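4.2 Reader expectations on the serial archives

We turn now to the two archives that supplied most of our material. Stedham hosts long-running serial fiction of every stripe, with a heavy lean toward talking animals, haunted boarding schools and kingdoms with too many heirs. Garnberg is smaller and stricter, and requires its writers to label a story as complete, ongoing or resting. "Resting" is a kind word. Of the 327 serials in our sample, we could find only 4 that had rested and then got up again.

Our interest in this section is the author's note, the block of text at the top or bottom of a chapter in which the writer speaks to readers directly. Earlier work on online fiction tends to strip these notes out before analysis, on the grounds that they are noise. We kept them. In several serials the notes were longer than the chapters they introduced, and in one the notes had developed a plot of their own, involving a broken laptop and a landlord, that commenters followed more closely than the one about the dragon.

Notes on both archives do a fair amount of bargaining. The writer promises the next chapter by a certain point and asks for comments in return. Readers understand that neither half of the deal will be enforced. A typical exchange in the Stedham sample has the writer announcing a new chapter "very soon," eleven readers expressing delight, and the next chapter arriving in September with an apology and a new font. The delight is repeated in full. We coded such exchanges as successful, after some argument among ourselves, because both parties kept coming back.

Character lists were the second feature we looked at. These are posted before the first chapter, or in place of it, and give each character's name, eye color, role and one secret. On Garnberg the list is optional; on Stedham it has become close to an entry fee. Our longest ran to 507 entries for a serial with 2 chapters. Readers of that serial left detailed comments on the marriages.

Props get less attention than people. When objects appear in a list at all they tend to be magical, cursed or inherited, and the ordinary furniture of a story is left for the reader to supply. Some writers on both archives have begun to post rendered settings alongside their chapters, and these run the other way, being full of surfaces and short on curses (Figure 3).

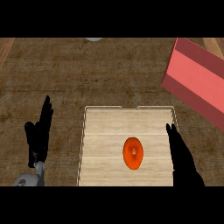
Figure 3. Rendered tabletop with a shallow wooden tray.

Comments on rendered settings were few and practical. Readers wanted to know which chapter a setting belonged to and whether anyone they liked was going to die in it. This fits the pattern we found elsewhere: material around the story is read for what it gives away about the story, and a writer who posts a picture of a room has, as far as the audience is concerned, made a threat.

The third feature is the fact page, usually titled as trivia or secrets, in which the writer reveals what a character was nearly called or which scene was written at two in the morning. Such pages are supposed to reward loyal readers. On Stedham they were often posted before there were any. We do not read this as vanity, or at any rate not mainly. A trivia page treats the story as something already loved and settled, and for a writer on the third chapter of a planned sixty it may be the only part of the project that can be finished in an afternoon.

Our coding followed the scheme set out in Section 3, with one change. The Ogura categories for paratext assume that a note has a single purpose, and ours regularly had three and a recipe. We therefore allowed double coding for notes and fact pages, and left character lists under a single code. The Dirnell tool handled this well once we stopped it from sorting apologies as plot summary, an error we were slow to notice, given how much the two had in common.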